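Tue 18 November
Linen bench, cloth folding, Tetunen cotton lot 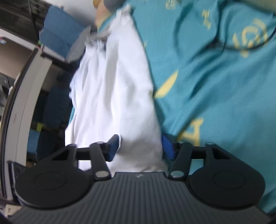

Carried on with the crease recovery work on the Tetunen lot. Cloths were conditioned overnight in the back room and weighed before handling. Nominal area weight is 270 g per square metre and I have no reason to doubt the label. The white cloth starts each run crumpled on the teal bedsheet, which gives a good colour contrast along the hem and makes corners easier to find than they were on the old grey cover. The sheet does creep over the mattress, so re-tension it between runs. Bulldog clips on the long side only, as the short side pulls crooked.

Fold order unchanged: find two adjacent corners, shake, halve lengthwise, halve again, flatten with the palm from the fold outward. Pressing load is the 300 g plate, left on for 84 s. Tried it without the plate this morning and the second fold sprang open, so those runs are struck out.

Wash note: the Atesel powder leaves the cloths stiffer than Prilance does. Stiff ones hold a fold better but keep the old creases too. Don't mix the two in one pile. Prilance pile is on the left shelf, tagged.

Run log continues from 483. Check the hem allowance on the Yuen cloths before they go in the dryer; two came back skewed last time and I'd like a before measurement.

To do: more clips, new blade for the lint shaver, rewrite the shelf tags in something that doesn't smear.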